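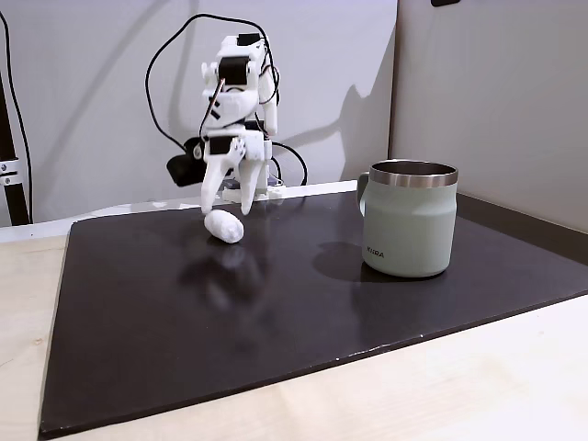
Fliswood two-finger hand kit, firmware 5, controller from Vestau. Problem: the left finger stops short of the commanded closing position on small soft items and the controller then logs a position error. The hand runs through its open and close cycle without fault when there is nothing under it. Test setup is the standard one, hand pointing down over the dark board, with the white oblong bundle under the left finger as the soft item. The green mug to the right of the hand is the rigid item for the comparison runs.

Opened: 12th October
Product: Hand kit, printed parts, servo version
Priority: Normal
Status: Waiting on part

Reported behavior
Close command sent at default speed. Right finger reaches target. Left finger stops early, holds, and the servo buzzes until the timeout. Error repeats on most attempts with the soft item. Not seen with the rigid item.

Step 1. Power
Supply measured at the controller terminals during a close command. No dip outside the limits in the manual. Swapped the supply for the bench unit anyway. No change.

Step 2. Calibration
Ran the full calibration from the setup menu with both fingers free. Left finger offset came back as 535, right finger offset within the normal band. The manual allows up to 200 either way. Repeated after a restart, same value.

Step 3. Servo horn
Removed the horn on the left finger servo and refitted it one spline over. Offset fell to inside the band. Position error still appears with the soft item, less often. Horn screw was tight before removal, so slip is unlikely.

Step 4. Cable routing
Loops behind the hand checked for drag through the full travel. Moved one tie further back. No effect on the error. Left the tie in the new position.

Step 5. Timeout
Raised the close timeout to 2,000 ms in the controller settings. Left finger now arrives late on some attempts and no error is logged on those. Treating this as a workaround only. Set back to default afterward.

Reply from Hollenstein support
Symptoms match a stiff lower joint pin on early printed sets. Asked us to disconnect the left finger servo and move the joint by hand.

Step 6. Joint check
Done as asked. Left lower joint binds near the end of travel. Right joint moves freely. Pin removed, no burrs found. The hole in the printed part is tight on one side. Did not ream it, as the warranty terms exclude modified parts.

Action
Replacement finger segment and pin requested through Skikutum under warranty. Request accepted, no ship date given.

To do when the part arrives
Fit segment, rerun calibration, repeat the soft item test at default speed and default timeout. Attach the controller log to this ticket before closing.

Note for the review file: the manual has no joint friction check. Sent to Fliswood as a documentation request under a separate ticket.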